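Adport Street Tenants' Association
Minutes of the regular meeting, Monday, June 23, 2025

The meeting came to order once the door had been propped with the usual chair. The March minutes were approved after "heated discussion" was changed to "discussion."

Laundry room. The second dryer still takes quarters and gives back damp towels. Kiani Property Services has replied to our letter, in the sense that an envelope arrived. It contained a brochure. A second letter will go out with the word "dryer" in the first sentence.

Bike storage. Three bikes in the basement have flat tires and no known owners. Tags go on them this week. Any bike still tagged at the end of next month goes to the Fandevari repair shop, which has agreed to take them without looking at them first.

Money. The balance stands at $387. A motion to spend it on a bench was made, seconded, and then argued over by both people who had made and seconded it. Tabled.

Quiet hours. It was asked whether a trumpet with a mute counts as a trumpet. The room felt it did. The trumpet player abstained.

Prellesari Courtyard potluck. The date is not set, but the menu somehow is. Last year produced five pasta salads, so a sign-up sheet will hang by the mailboxes. Anyone baking at home should remember that the older wiring on the north side will not run a toaster oven and an air conditioner together. Please choose.

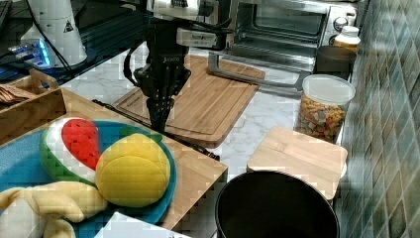 Minutes and photo by Liette Morin, Recording Secretary

New business. The hallway light on 2 has been flickering long enough that one resident now finds it soothing. It will be reported anyway. A request for a building cat was ruled out of order, then discussed for longer than the dryer.

Adjourned when the chair was needed for the door downstairs. Corrections to the secretary, in writing, under the door of 3B.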